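18 Aug 2018

**Trerar laundry room opens to residents**

The new laundry room at Trerar is open! After a summer of hauling bags down the hill to the coin laundry on Cadwaladr Street, people in the building's 60 apartments can now wash and dry their clothes at home, and the first loads went in this morning before the coffee was even poured.

Work began in June, when the old storage room was cleared out. The pipes were replaced, the walls got fresh paint, and the parquet floor, hidden for years under carpet, was sanded and sealed. It came up beautifully. The washer and dryer are stacked one on top of the other, which leaves plenty of floor to set down a basket and sort.

"I've lived here a long time and I never knew there was a wood floor in there," said Clyde Pettigrew, who lives on the second floor and had his towels in early. "It's a pleasure to do laundry in a room like that." 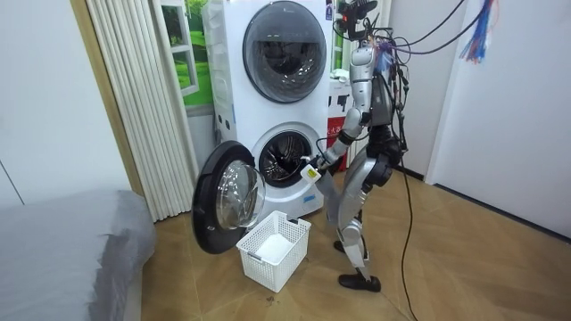

Pettigrew's old routine took up most of a morning, counting the walk both ways and the wait for a free machine. Now he plans to start a load, go upstairs for breakfast, and come back down when it's done (he has already bought a kitchen timer for the job).

Building manager Gavin Chisholm said the project cost $1,063 less than planned, and that money will go toward folding tables and a long shelf for detergent. Both should be in place within a few weeks. Residents have been asking for a drying rack too, and he's all for it.

The room is open from 7 a.m. to 10 p.m. every day. Residents can sign up for slots of up to 2 hours on the sheet by the mailboxes. Please check pockets before loading, wipe the door seal when you finish, and clean the lint filter after each dryer load. Anyone who finds a stray sock can leave it in the box at the front office, where there are three waiting already.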